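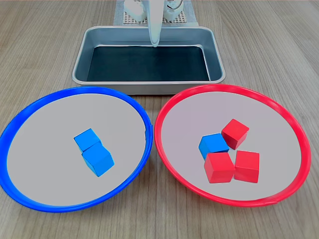 Vekside student robotics club, progress report for April
Prepared by Clyde Kapoor for Desmond Brannigan

The club is still sorting colored cubes, an activity toddlers manage without a grant. Our log stands at 3846 attempts toward the Motance challenge. The students have rewritten the color check twice and would like a third go, which I have allowed on the condition that somebody writes comments this time.

Of the $600 for parts, $99 went on cables. The two spare servos are on order and have been since before I had gray hair.
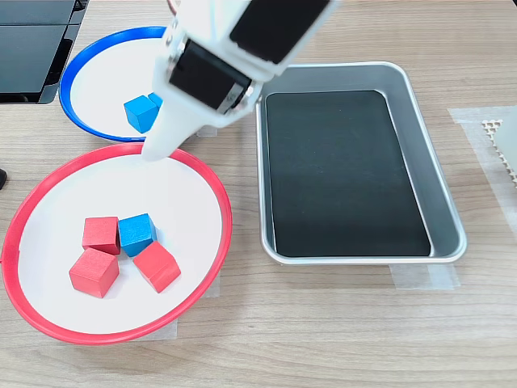

What counts as a correct sort?
Every blue cube goes in the blue-rimmed dish and every red cube in the red-rimmed one. A single cube in the wrong dish fails the run.

Next month: the timed trials, and the comments.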